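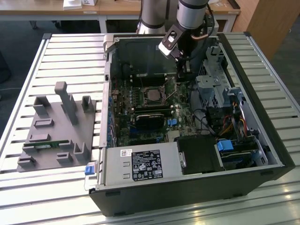
Figure 1. Desktop tower with the side panel removed and the processor exposed in its socket.

Reuse of Retired Desktop Computers in a School District: Project Report
Submitted January 30, 2020

1. Background

The Bondton school district replaces its office and classroom desktops on a fixed cycle. Retired units are stored in the Vetard annex until a recycler collects them. The district pays for storage by floor area and for collection by weight, so a machine that leaves storage early lowers both costs. This project examined how many of the stored machines could be returned to use as library terminals, and what parts would have to be bought to do it.

2. Inventory

The annex held 133 towers at the start of the project. Each was given a paper tag and entered in a spreadsheet with its form factor, processor family, installed memory, drive type and general condition. Machines with swollen capacitors or a bent case were marked for recycling and not tested further. Power supplies were checked with a plug-in tester before any machine was switched on.

Asset numbers on the older units did not always match the district list. Where the two disagreed, we used the number on the case.

3. Sorting criteria

A machine was considered reusable if it met the following conditions:

Starts and completes its self-test
Memory of at least 2 GB, or free slots to reach it
Working network port
No missing case parts other than the drive cover

The memory limit came from the catalog software used by the Zapata branch library, which is the main candidate for receiving the machines. Graphics performance was not considered — a library terminal shows text and a small number of cover images.
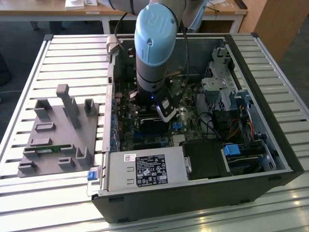

Figure 2. Open tower on its side, motherboard facing up.

4. Results

The most common fault was a failed hard drive, followed by a dead clock battery. Batteries are cheap and were replaced during testing. Drives were not, and the machines concerned were set aside as a separate group. In 13 cases the fault could not be found in the time allowed.

Storage cost was modeled with the Inotus worksheet from our coursework. The result depends mostly on how long the set-aside group stays in the annex. If replacement drives are ordered in one batch, the group can be cleared in 3 weeks. If they are ordered one at a time, the storage charge exceeds the value of the machines.

5. Limitations

Power draw was measured at idle only. Data erasure was outside the scope of the project and must be handled by the district before any drive leaves the building.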